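Recording Demonstrations for the Plate Stacking Task
Tritircombe Training Laboratory, Operator Procedures

This page sets out how operators are to record demonstrations by remote control. 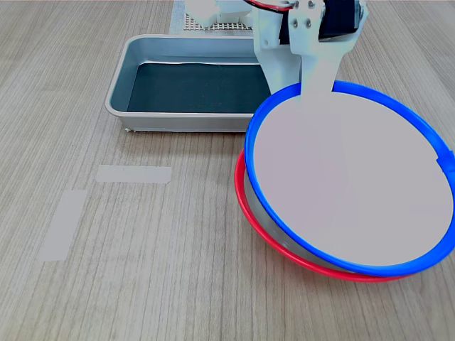 Operators must complete the Illomance safety module before using the leader arm. Questions about access should be directed to Evie Mottram.

Before recording

1. Turn on the follower arm first, then the leader arm.
2. Move both arms to the rest position and start the Pleler recording program.
3. Place the plates within the taped limits of the work area. Vary their position between episodes.

Recording an episode

1. Press Record and wait for the tone.
2. Bring the gripper down slowly over the upper plate. Pause before making contact.
3. Apply light pressure and shift the plate until it sits level on the one beneath it. Short, steady movements are preferred.
4. Lift the gripper clear, return to the rest position and press Stop.

An episode should last no more than 16 seconds. If the plate slips, the operator may correct it once and continue. Episodes with a second slip are to be marked "Retry" and kept in a separate folder.

Session requirements

Each operator records in sets of seven episodes, with a rest period between sets. The current target for this task is 455 accepted episodes, of which 339 have been approved by Myroslav Romaniuk. Completed sets must be uploaded before the operator leaves the station.

Page revised Jun 14, 2022.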